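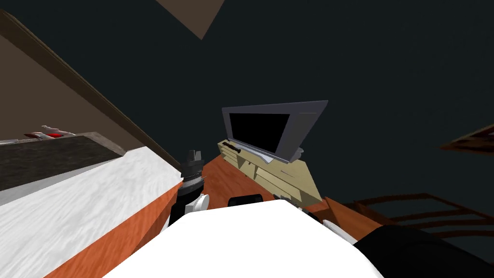

¿Se puede congelar el caldo en tarros de cristal? Se puede, siempre que dejes dos dedos libres hasta la tapa y lo metas ya frío.

27 de diciembre de 2020
Por la redacción del boletín Munar

Os lo cuento porque estos días me habéis escrito unos cuantos con la misma duda, y yo también ando con el congelador hasta arriba después de las fiestas (¡y lo que queda!). Mi costumbre es repartir el caldo en tarros de 400 ml y no pasar nunca de ahí. Los de 500 me parecían más prácticos, pero luego descongelaba de más y acababa cenando sopa tres noches seguidas.

Con los huesos del asado y un par de puerros me han salido 11 tarros, que deberían llegarme hasta febrero si no me da por hacer arroz cada semana. Cuelo dos veces, dejo enfriar, paso la olla por la nevera y al día siguiente quito la grasa de arriba, que sale casi entera con una cuchara. La sal, al final, cuando ya sé para qué lo voy a usar.

Ah, y poned etiqueta, por favor. El año pasado saqué lo que creía que era caldo de pescado y era almíbar de peras. Para el próximo número quiero hablar de las legumbres cocidas, así que mandadme vuestros trucos, sobre todo los del garbanzo.

Contacto: buzón de lectores de Munar | © 2020 Munar | Volver arriba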